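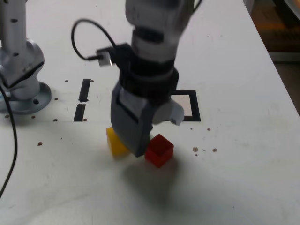
Why can't you just type in the rules and be finished? A reader named Durán sent that in, and it is a fair question. A rule such as "close the fingers when the cube is between them" looks complete. To use it, the robot must first work out which parts of a camera picture are cube, which are finger and which are table. Writing rules for that is very hard. Learning it from examples is often easier, and the examples have to be collected first.

Home Topics Try It Word List Teachers

Filed under: Machines That Learn / Ages 9 to 12

How a Robot Arm Gets Its Examples

A robot arm moves because motors turn its joints. Each motor needs a number that tells it how far to turn. A person picking up a block does not think about numbers at all. The robot has to produce them many times each second.

A learning system is a computer program that finds patterns in examples. For a robot arm, each example pairs two things: what the robot sensed, and what the arm did next. After the program has studied enough pairs, it can be given something it senses now and can produce a movement to go with it.

What is in one example?

The Zesano project teaches arms to pick up and move small colored cubes. One complete try at a task is called an episode. It begins with the arm away from the cubes and ends when the task is done or the person in charge stops it. During a Zesano episode, the computer saves:

– pictures from the cameras
– the angle of every joint in the arm
– how far apart the gripper fingers are
– the command sent to each motor
– the time at which each of these was saved

The last item is easy to overlook. If the pictures are saved a little late, the program will match the wrong picture to the wrong movement. It will then learn to close the gripper too early or too late. Before each session, the clocks in all the machines are checked against each other.

Who moves the arm?

At this stage, a person does. The person is called the operator. The operator holds a controller, and the arm copies the motion of the operator's hand. This is called teleoperation. "Tele" comes from a Greek word meaning "far," although the operator may be sitting quite close by.

Operators at Zesano practice for 16 hours before any of their episodes are kept. They learn to move at a steady speed and to avoid long pauses. A pause is recorded like everything else. If an operator often stops above a cube to think, the program may learn to stop there too.

Why use plain cubes?

A cube has flat sides, so a gripper with two fingers can hold it firmly. Every cube in a set can be the same shape with a different color. An instruction such as "pick up the green one" then depends on color alone, and the people running the test can tell which skill they are measuring.

Cubes become harder to handle when they are close together. A finger has to fit into a narrow gap without knocking a neighbor over. One cube can also hide part of another from the camera. This is called occlusion. Episodes with occlusion are collected on purpose, as a robot in a real workplace will meet it often.

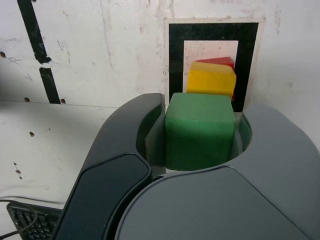

Green cube between the gripper fingers, with yellow and red blocks behind it.

What are the black squares for?

A square marker with a thick black border is easy for a computer to find in a picture. The computer is told the true size of the marker. By comparing this with the size and slant it sees, it can calculate where the camera is. The process of matching camera positions to real positions is called calibration. It is repeated whenever a camera has been bumped or moved.

How many examples are needed?

There is no single answer. The first Zesano set held 88 episodes, all with the cubes in nearly the same places. The trained program did well when the cubes were in those places and badly when they were anywhere else. It had learned the places and had learned very little about cubes.

For the next set, the table was divided into 16 zones, and the starting zone was changed after every episode. The lights were also changed between sessions. Examples that differ from one another are said to have variety. A set with variety usually teaches more than a larger set without it.

Checking the episodes

Each episode is watched again before it is used. The checking program, Tatelon, plays the pictures and the joint angles side by side. A checker gives every episode one of these labels: success, failure or damaged. "Damaged" means that part of the recording is missing, and those episodes are removed.

Failures are kept in a separate folder. A dropped cube can be useful to a learning system, provided it is labeled as a drop. A failure labeled as a success causes trouble, because the program treats it as something to copy.

Try it

You need a partner and 7 small blocks. Close your eyes and hold out one hand with the thumb and first finger open. Your partner gives commands using only the words left, right, forward, back, up, down, open and close. Pick up one block and put it down somewhere else. Write down every command in order. The list is one episode. Now move the blocks, follow the same list again, and record where your hand ends up.

Next: What Happens During Training?

Contact Nondance Learning | Copyright Nondance | Back to top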